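Hadgate House shared kitchen
Minutes of the residents' kitchen meeting, March

Held in the kitchen, 7.15 pm. Eight present. Haris Marwat in the chair, minutes by Flat 2. Apologies from Flat 9 and from the top floor.

1. Minutes of the last meeting

Agreed as correct, except that the kettle was descaled by Flat 6 and not Flat 5. The fridge shelf labels have been done. The window catch has not, and is carried forward again.

2. Cutlery and utensils

Haris reminded the meeting that the second drawer no longer shuts properly and that most of what is in it is loose cutlery. It had been agreed in principle to move the everyday things out of the drawer and into the white plastic holder, to stand where people eat. The remaining question was what should go in it.

Several people said the chopsticks are the main problem. They get separated from each other, they slide to the back of the drawer, and the plain ones all look alike until you put two together and find that one is longer. Flat 4 asked whether anyone minded the small spoons being kept with them. There were no objections to the small spoons. 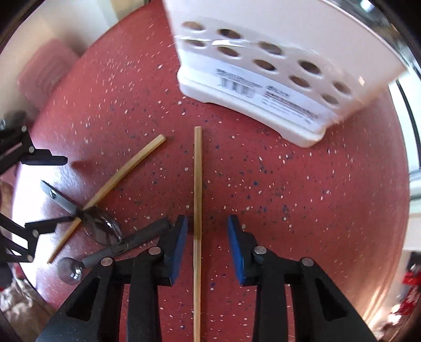

Chopsticks and small spoons, item 2.

Flat 7 would prefer forks in the holder as well. After some discussion it was left that forks stay in the top drawer, where there is room, and that this can be looked at again if people find they are walking back and forth.

Agreed: chopsticks, spoons and serving spoons in the holder. Forks and sharp kitchen knives in the top drawer. Table knives may go in either.

3. Matching up the chopsticks

The patterned chopsticks were thought to have come with the Zisari noodle bowls, which were given to the house before most of those present moved in. The plain ones have been bought at different times. Flat 2 offered to pair them up by length and throw out anything split or badly marked.

It was asked whether odd ones should be kept. Flat 4 uses single chopsticks for stirring tea and for getting toast out of the toaster (with the toaster switched off, please). Agreed to keep a few odd ones but to put them in the jar by the hob, so that they are not picked up by someone laying the table.

Dark spoons were also discussed. The dark brown one is used for soup by some and for serving by others. It will be treated as a soup spoon. Anything with a loose handle is to be given to Haris and not put back.

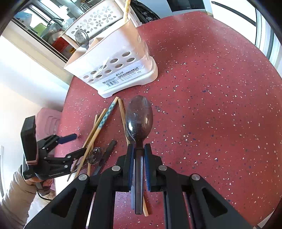

4. The holder

The holder was bought from Viklund out of the kitchen money. Flat 5 asked for the printed label to come off the outside before it goes into daily use. Warm water and a bit of washing-up liquid was suggested, then cooking oil if the glue stays behind. Flat 6 will do this.

There was some disagreement about drying. The holder has ventilation holes, and Flat 7 felt that wet things could go straight in. Others would like cutlery wiped first, as drips would end up on the table. Agreed to wipe first for a month and then see – if it makes no difference we will stop asking.

Long items are to go at the back. The ladle or large spoon may stay in the holder for now, bowl upwards, although Flat 4 pointed out that it makes the thing easy to knock over when it is otherwise nearly empty.

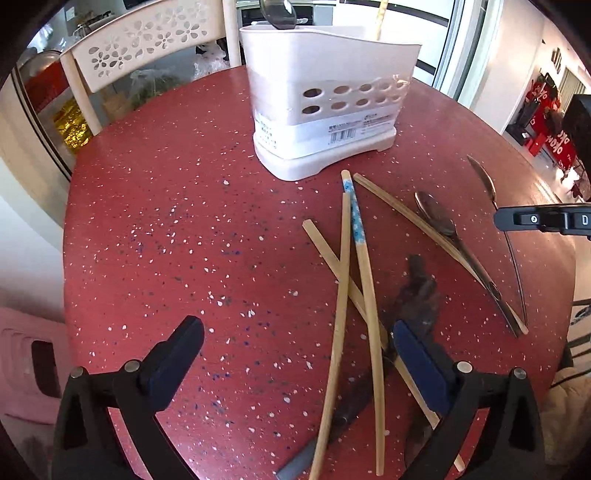
5. The round table

The red speckled table is to stay where it is. The speckled pattern hides crumbs and grains of rice very well, so please wipe it down even when it looks clean. Flat 5 reported that cutlery was being left out on it overnight. Everything is to be washed and put back by 10 pm, whoever used it last.

A spare cloth will be kept on the hook beside the sink. Not the green one, which is for the floor.

6. Shared supper

The spring supper will go ahead, with up to 21 people expected including guests. We do not have enough matching spoons for that number and it was felt that it does not matter. Haris will ask Curero, who run the hall next door, whether we can borrow soup bowls. 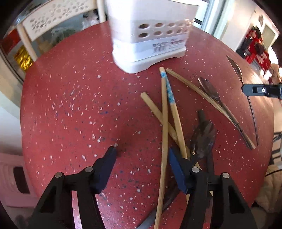 Guests who would like chopsticks are welcome to bring a pair, marked in some way so that they go home with the right person. Flat 9 had sent a message offering to cook rice. This was accepted with thanks. Flat 6 will make something without nuts.

7. Any other business

The bin lid is cracked. Flat 7 has a replacement in the shed and will bring it in.

The oven light has gone. Haris to find out which bulb it takes.

The meeting closed at 8.05 pm.

Actions
Flat 2 – pair up chopsticks, fill the jar by the hob
Flat 6 – take label off the holder
Flat 7 – bin lid
Haris – oven bulb, soup bowls, window catch

Shared 2 times | 3 comments

Flat 9: Sorry to miss this. Can the rice cooker be left out for me the night before please, I can never reach that shelf.

Top floor: I have three of the plain chopsticks up here, will bring them down. Didn't know anyone was looking for them.

Flat 4: Oil worked on a jam jar label for me, leave it on for an hour.

Hadgate House Residents | Contact: leave a note in the kitchen post tray | © Hadgate House | Back to top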